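Grura arm build, shared workshop
Posted 14 Jun 2022

Viola Fontana says the arm will be sorting our screws by October. I've heard that before, about the last 2 projects. Still, I said I'd put the progress up, so I'm putting it up.

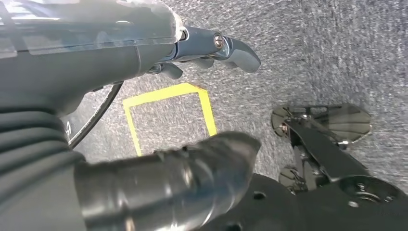

Yellow tape square on the carpet, blue-grey gripper near its top edge.

Brunello D'Amico wants to run 99 cycles before we change anything. I'd settle for 7 in a row. More when there's more.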